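# tedero-matches

シェア 71 コメント 3

どうも!地元のアマチュアサッカーリーグの試合記録をまとめたデータセットです。趣味で始めたら377試合分までたまったので、思いきって公開します。

## 中身

- `matches.csv`:対戦カード、スコア、観客数
- `goals.csv`:得点者と時間(全2,077行)

観客数は主催者の発表そのままです。Jutside対Ristumのダービーだけ3,000ときりがよすぎるんですが、直さずに入れてあります(笑) 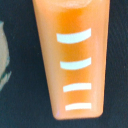
Tedero FC サポータークラブ 記録班

## 注意してほしいこと

オウンゴールは得点者の欄が空です。最初は相手選手の名前を入れていたのに、得点王の集計がめちゃくちゃになってやめました…。アディショナルタイムは「90+3」みたいな文字列なので、数値で読むと落ちます!

11月の中止試合は入っていません。選手名の特殊文字はUTF-8です。Sârbuが化けたら読み込み設定を見てみてください。

## 使い方

CC BY 4.0です。間違いを見つけたらissueへどうぞ。夜9時すぎならだいたい返事できます。

## コメント

**Lăcrămioara Ciobanu**
前半の得点だけ抜き出して遊んでます。カップ戦の予定はありますか?

**記録班**
準決勝から入力中です!もう少し待ってね。

**gk_suki**
PK戦の列もほしいです。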